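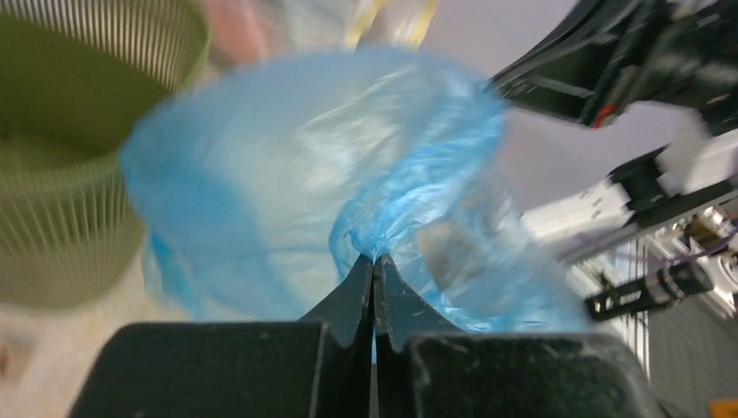 Heloísa Holanda
Home and Household Columnist

I have a drawer of shame in my kitchen and it's full of trash bags. Wrong size, wrong color, the kind that split when you look at them. So when a neighbor told me that the woman who runs Portela, the little housewares shop down by the station, could talk about wastebasket liners for an hour without stopping, I bought two coffees and went over before she opened.

She really can talk about them for an hour. She asked me to leave her name out of it ("my sisters will never let it go"), so she's just the owner here.

First thing I wanted to know was why my bags always slide down into the basket. She didn't even let me finish. "You're buying too small and then stretching it," she said. "People measure the height. Measure around the rim! The rim is what the bag has to get over."

She keeps a tape measure on a nail behind the counter and makes customers go home and do it. I did it that same night. Mine came out at 78 centimeters around, and the bags I'd been buying all winter were meant for something you'd keep next to a toilet.

We moved on to mesh baskets, which I love and she has feelings about. I've got a soft spot for the green ones (olive, mostly, I'll take any olive thing you put in front of me). "They're lovely and they show everything," she told me. "You put a blue bag in a green basket, you're going to see blue through the sides. Some people can't stand it. I think it's cheerful." I'm with her on this. A thin blue bag with the light coming through it is a pretty thing, as trash goes.

What about people who skip the liner? "Paper only, fine. One apple core and you're out in the yard with a toothbrush, doing every little gap."

Then she showed me how she opens a bag, and I've been doing it wrong my whole life. I pick at the edge with my fingernails and get annoyed. She takes it by the bottom, gives it one big swing so it fills with air, and lowers it in while it's still puffed up. Then the extra at the top gets a twist and a tuck under the rim on one side. "No knot," she said. "I tied knots for years and then had to cut them off with scissors. Twist it, tuck it, go have your breakfast."

The shop carries two kinds of bag, Leramow and Bollia, and she's loyal to neither. The Leramow ones are thinner and come on a roll. The Bollia ones come folded flat in a box and cost more. She orders them by the case from a warehouse in Ullarthorpe, and in February they sent her 1700 when she'd asked for 800. "I called them up and the man said, well, they don't go bad." She's still selling them. They were stacked behind us the whole time we talked, under the dish towels.

I asked how often she changes the bag in her own office basket, and she got a bit shifty. "When it's full," she said, then, after a sip of coffee, "when it's more than full. I push it down with my foot. Don't print that." (She said later I could print it.)

By then there was a man at the door wanting a plunger, so I paid for a roll of the blue and let her get to work.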